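4. Setting out your table

1. Clear everything off and give the top a wipe. I like a plain white one, as small pale bits of clutter soon show themselves once you get down low.

2. Lay the blue rectangle flat, well away from whatever you're sorting. I leave at least 30 cm between the two — more if I've got the room.

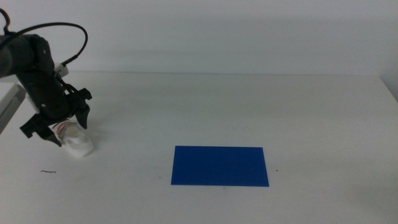 3. Now move your things over one at a time. Small stuff first, please!

Note: if the blue creeps about, press the corners down and start again from step 2.

Caution: don't lean on the table edge while you're sorting (I've done it, twice).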